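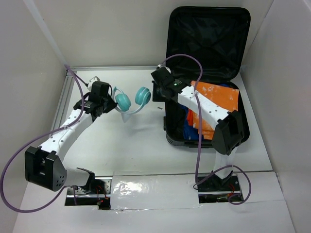 Automatic resume has no place on a small packing cell

2 December 2025

Search this site
Enter keywords
Search

The Stadow cell stopped 14 times in November on loss of communication with the right gripper. The supervisor, Clarneo, logged 13 of those stops as "recovered" and restarted motion without asking anyone. The remaining one was logged the same way, and it also put the arm in contact with an operator's forearm. The operator was not hurt. The incident form gives the severity as negligible, and on the narrow question of what happened to the forearm I agree with it.

I do not agree with the conclusion that followed. The form was closed with a replacement cable and a note to keep hands clear. The cable was worn and had to be replaced. But a worn cable explains the stop, and it was the restart that touched somebody. The restart was a setting. It was on by default, and as of this writing it is still on at Clundcombe.

My view is that no arm that shares a table with hands should restart itself after a lost link, whatever its size, and that the people who run such cells should stop treating the feature as a convenience.

What the cell does

The task is packing a suitcase. Two arms work from the front edge of a white table with walls on three sides. Folded clothes and a pair of headphones go into an open hard-shell case. Between attempts an operator reaches in from the front, takes out what was packed and lays it out again in a new arrangement. Over the month the cell made 633 attempts, so an operator's hands went in and out very often. This is normal for the work, and any safety argument has to start from it. A cell that is entered once a shift can lean on procedure. Procedure wears thin when the same person enters it all day, with the same two steps each time, and nothing goes wrong on most of them.

The suitcase makes the geometry awkward. The lid stands up at the back, and the right arm has to work over the lower shell with its elbow near the front. The cable leaves the top of the gripper, arches up, comes back along the forearm and hangs in a loop near the base. There has to be slack in it or the wrist could not turn. The slack moves every time the arm does, and on our cell it had more to brush against on the right than on the left: the lid, the straps, the rim of the shell, whatever clothing was sticking up.

How the fault presented

A conductor had broken inside its jacket close to the gripper end. With the wrist straight, the broken ends touched and the link was good. With the wrist rolled hard toward the lid, they parted. The fault therefore depended on pose, and it cleared itself as soon as the arm relaxed. The jacket showed no damage. The indicator light on the gripper stayed green throughout, as it runs from a different conductor and reports only that the gripper has power.

Clarneo handles a lost link in the following way. It freezes both arms and polls the missing device for five seconds. If the device answers within that window, it clears the fault and carries on with the motion that was interrupted. If the device does not answer, the cell goes to a hard stop and needs a key press.

On paper the logic is reasonable. The weakness is that from outside, a frozen arm in a five-second poll looks exactly like an arm that has finished. Both are still. The status screen shows a small amber field during the poll, but the screen is beside the cell, and an operator who is about to rearrange a table is looking at the table.

In the stop that mattered, the right arm had released the headphones short of the suitcase and was turning its wrist to go back for them. The link dropped and the arms froze. The operator took this for the end of the attempt and reached in. As the frozen arm sagged by a degree or two under its own weight, the broken ends met again, the gripper answered, and the arm finished its turn into the space where the forearm now was.

The log entry reads: link lost, link restored, recovered. The attempt was scored as a failure to grasp. A person reading only that log would go looking at the grasping software, and in fact two days were spent doing so. 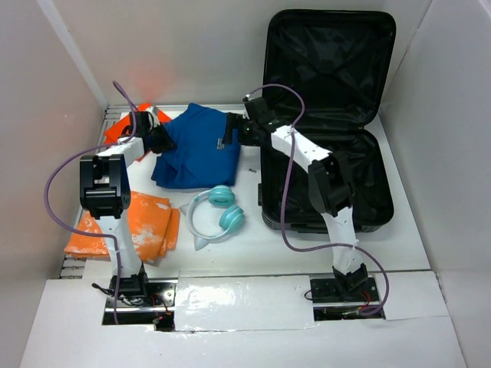 The case for automatic resume

I will give the argument for the setting as it was given to me, because it is not a foolish one.

First, most dropouts on a cell like this are harmless. A connector is slightly loose, a packet goes missing, and the link is back before anyone would have noticed. Requiring a key press for each of these would cost time and would train people to hit the key without looking. Second, the arms are light and their torque is limited. The contact at Stadow was well inside the limit set in our own assessment. Third, the Stockdale cell has run with the same setting since it was commissioned and has no contact on record.

The third point is the easiest to answer. At Stockdale the operator lays the objects out from a marked line, behind a light curtain that removes drive power when it is broken. The setting there cannot act on a person inside the cell. We copied the software configuration from Stockdale and did not copy the curtain, as our table has none. I was one of the people who approved that. I read the configuration file and did not ask what hardware it assumed.

The second point is correct about force and wrong about what force tells you. A torque limit bounds what happens when a bare arm meets a forearm on an open table. It says much less about a finger between a gripper and the rim of a hard-shell suitcase. The assessment for our cell was written when the task was stacking soft towels on a flat surface. The arms did not change when the suitcase arrived, so the assessment was carried forward. An assessment belongs to the task as much as to the arm.

The first point is the one that deserves a real answer. Needless key presses do erode attention. However, our count for the month was 14. Spread over 633 attempts, that is a nuisance of no size at all. If a cell loses its link so often that acknowledging each loss is a burden, the burden is reporting a defect in the wiring, and automatic resume is the means by which the report gets thrown away. Ours threw it away 13 times before the contact - every one of those stops was an early warning of a pose-dependent break, with a timestamp and joint angles attached. Plotting the wrist angle at each stop takes a few minutes. I did it after the incident, and the points fall in one tight group.

Cables as wear parts

There is a habit of treating the arm as a machine and the cable as something attached to it. The arm has a maintenance schedule. The cable had none. It was fitted at commissioning and expected to last until it did not.

A cable that bends with a wrist has a service life in flex cycles in the same way a bearing has one in hours. We have now set replacement at 3000 attempts, a number chosen from our own history and with little science behind it. I would accept a better one. What I would not accept is going back to none, and I would object to a number that ignores the task. The left cable and the right cable are the same part on the same model of arm, but on our table they do different amounts of work, and the one that passes over the lid should be changed first.

Routing deserves the same attention. The loops have room to swing wide of the forearm, and that freedom was allowed because tight routing had caused trouble earlier on a different arm. A longer loop lowers the strain at the ends and raises the chance of a snag along the way. Either choice can be defended. It should be written down as a choice, with the object on the table that it was made for.

What I would change

Remove automatic resume from any cell without a device that cuts drive power on entry. I mean remove it from the configuration that ships to the site, so that turning it on takes a signature.

Make a fault stop look different from a finished attempt. On our cell the arms now retract to a parked pose at the end of every attempt, and operators are told that an arm anywhere else is live. This costs a short move each time. A light at table height would also do, provided it is in the operator's line of sight and is not the one on the gripper.

Retire the word "recovered" from the log. The link was restored. Whether anything recovered is a judgment the software has no means of making. The entry should say what was lost, for how long, and at what joint angles, and it should be attached to the attempt so that the scoring can see it.

Reopen the assessment when the objects change. A suitcase has rims, a hinged lid and a handle, and a folded towel has none of them.

At Stadow the first and second of these are in place. The log wording is with the people who maintain Clarneo, who have said they will consider it for the next release. The revised assessment is in draft and covers the suitcase only. Clundcombe has been sent the incident form, the plot of wrist angles and a request to switch the setting off before its own suitcase task begins. I have not had a reply.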